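Zolbridge updates grading rules for first printings

5/28/25

Zolbridge, the book auction service, has published a revised set of grading and description rules for first printings sold through its spring and fall catalogs. The rules apply to all lots received from now on. Lots already cataloged will be sold under the old wording.

The main change concerns how a first printing is identified. Until now, a seller could list a book as a first printing if the copyright page showed a full number line and the publisher's name matched the title page. Under the new rules, the binding, the dust jacket price and any known text errors must also agree with the reference entry for that title. The reference list, compiled by the bibliography firm Dimitriou, holds 541 titles. Of these, 504 have entries complete enough to be used for grading. The remaining titles will be handled under the old method until their entries are finished.

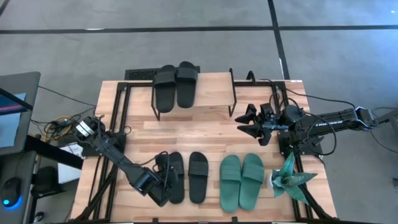
Dust jackets get a section of their own. A jacket that has been trimmed at the corner so that the printed price is gone will be graded separately from the book, and the two grades will be printed side by side in the lot description. Jackets moved from one copy to another, a practice known as marrying, must be declared by the seller. The rules compare the matter to footwear: two black slide sandals set close together on a shelf may look like a pair, but a matching color and strap do not show that they were sold together. In the same way, a jacket and a book of the same printing are not treated as original to each other unless wear, fading and fit agree. Where they do not agree, the lot will carry the note "jacket supplied."

The grade scale itself has been cut to 7 steps. The old scale used plus and minus signs, and sellers and buyers often read these in different ways. A "very good plus" copy in one catalog could be a "near fine minus" copy in the next. The signs have been dropped, and each step now has a short written definition covering the spine, boards, hinges, page edges and any writing by former owners. Library stamps place a copy in one of the two lowest steps whatever its condition.

Signed copies are also affected. A signature will be described as authenticated only when it has been examined by Cillar, the outside firm that checks handwriting and ink for the service. Signatures that have not been examined will be described as "signed, not examined" and may not be used to support a higher estimate. Bookplates signed by an author and pasted in later will be listed as bookplates – they no longer count as signed copies.

The fee schedule changes little. Grading is free for lots with a low estimate of $2000 or more. Below that level the seller pays a flat charge per book, which is refunded if the book does not sell. Examination of a signature is billed at cost in every case.

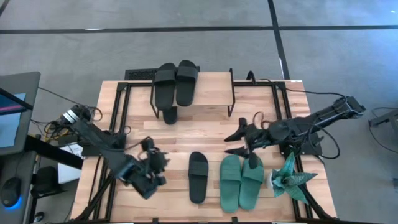
Storage and handling rules were last revised in March and are carried over with small edits. Books sent in for grading should be kept upright, supported on both sides, and out of direct light. Large or heavy volumes may be stored flat. Household furniture will do for short periods, including a wire rack with a flat wooden shelf and thin metal legs, provided the whole of the lower board rests on the wood. Bare wire is not accepted for books in cloth, as it can leave lines in the boards. Plastic jacket covers may be left on, but tape must not touch the jacket or the book.

Sellers who disagree with a grade can ask for a second review by a different grader. The request must be made before the catalog is printed, and the second grade is final. Buyers keep the existing right to return a book that does not match its printed description, and the new section on supplied jackets is now part of that right.

Zolbridge is using Starnico software to produce the new lot descriptions. Each one will show the reference entry number, the book grade, the jacket grade and the status of any signature in the same order. The full rules can be downloaded from the seller pages of the Zolbridge site, and printed copies will be mailed with the next catalog.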